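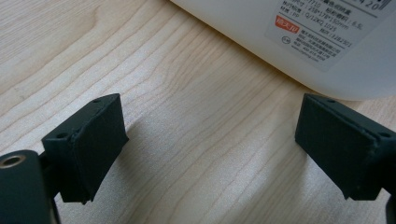 **Press Information No. 12, March 2025**

# Skirbridge brings a pale wooden tabletop to small kitchens

Skirbridge, the furniture workshop known for its benches and shelves, today presents Gimalent, its first table for the home kitchen. The table is available for order from this month in two lengths, and it will be delivered with the top already finished.

Gimalent was made for people who use one table for everything: breakfast, homework, cutting bread, paying bills. For this reason the workshop has put most of its work into the top. The wood is light, between cream and tan, with a fine grain that runs in long and gently curving lines. Small darker knots are left in their place, and where the light falls on the finish, the surface has a soft sheen.

"Many customers asked us to make the top more even in color," says Marichka Kravets, who leads the design work at Skirbridge. "We tried it, and we did not like the result. A knot in the corner is a part of the board. I prefer to see it every morning -- and after some weeks I would miss it."

The surface is treated with Uniyal, a clear finish which the workshop mixes itself and puts on by hand in several thin coats. Between the coats the top rests overnight and is then rubbed along the grain with a soft pad. For daily cleaning a damp cloth and a little dish soap are enough. Hot pots should stand on a mat, and spilled wine or coffee should be wiped the same evening.

Before the start of sales, 70 households received a table for a trial period, which ended in February. They were asked to use it as they would use their own and to write down every mark, scratch and ring. Their notes led to two changes: the edges are now a little more rounded, and a small tin of Uniyal is packed with each table for later repairs.

The table is sold together with Fivex, a simple leg set that can be fixed by one person with the key from the box. Customers who already have a good frame can order the top alone.

**Prices and delivery**

- Gimalent table with Fivex legs, short: $592
- Gimalent top alone, short: $218
- Long version: price on request
- Delivery time: 12 working days after the order is confirmed

Samples of the finished wood can be sent by mail to shops and to journalists. Visitors are welcome in the Skirbridge showroom, where both lengths are standing and can be touched, leaned on and compared.

**Press contact:** Marichka Kravets, Skirbridge, design office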